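Opening (about two minutes)

Hello everyone, and thank you for coming to Stukstead. My plan today is to get you as excited about pouring a drink of water as I am. Yes, really – pouring! We all do it every day and hardly ever watch it.

Ask the room: who has spilt something this week? Wait for hands. Mine goes up too.

Slide 4. Leave it up and let them look before talking.

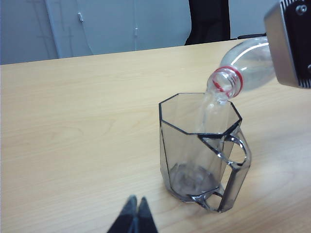

Water, Slowly: notes for a talk
By Cúc Đinh | Stukstead | 21 Mar 2025

Look at the stream first. It twists a little as it comes off the lip, like a glass rope, and I could watch it all afternoon. Then the neck, which is narrow, and the bottle tipped well over so the mouth points down into the mug. The mug has eight sides (I love this mug), and you can follow the water to the bottom through the smoky plastic.

Demo: 200 ml into a wide mug, first from a full bottle, then from one that's nearly empty. Listen for the glugging! That's air pushing in past the water. Get someone from the front row to try it – keep the towel handy.

Mention Tolera Fikre's kitchen sessions at Harker in September, where 68 people had a go and the noise was wonderful.

Skip the jug slide if we're past 18 minutes. Questions, then cups out for everybody.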